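How to clear the Millness Cup in Skorkton without buying the fast ship

The Millness Cup is the fourth cup in Skorkton and the one where most people put the pad down and go and do something useful. You get 18 rivals, three circuits and a hovercraft that handles like a wardrobe. The game would very much like you to spend 1,543 credits on the Trerkeo at this point. Don't. The starter craft will do it if you set it up properly.

What you need
The Hemmin starter craft, the level two brakes (you'll have these from the second cup) and an evening with no plans. 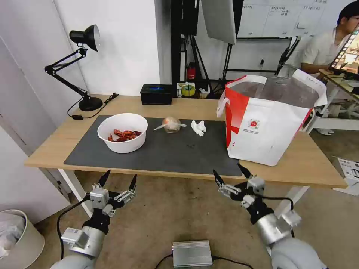
Step 1. Go into the garage and drop top speed to 70. Yes, drop it. The slider past that point mostly buys you a closer look at the barriers, and the points you free up go into grip.

Step 2. Run the first circuit in time trial until the long left after the tunnel stops frightening you. Brake at the second arrow, let go before the kerb, and keep your thumb off the boost until the nose is straight. The arrows are painted on by someone with a sense of humour, so ignore the first one.

Step 3. Start the cup. On circuit one, hang back for the first lap. The pack always piles up at the chicane, and you can float past the wreckage looking as if you planned it.

Step 4. Circuit two is the wet one. Save all your boost for the climb. If you use it on the bridge you will go off the bridge, and the respawn takes long enough to reconsider your hobbies.
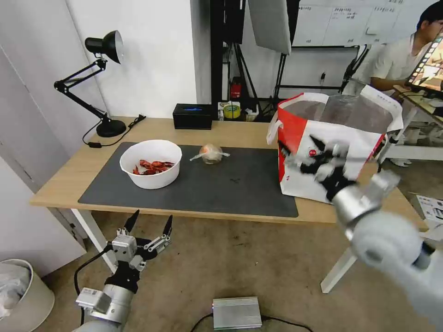
Crayfish, wrapped fruit and a red and white bag on the table.

Step 5. On circuit three you only need fifth place, provided you made the podium on the other two. Stay in the middle lane and let the leaders fight. Emilian Dinu, who wrote the old forum guide, recommends the upper shortcut. I have tried it about a dozen times and have seen a great deal of the sea.

Step 6. Collect your winnings. My last run paid 1,452 credits, leaving me short of the Trerkeo if I'd still wanted it, which I did, a bit.

If the cup doesn't unlock split-screen straight away, go back to the main menu and load your save again.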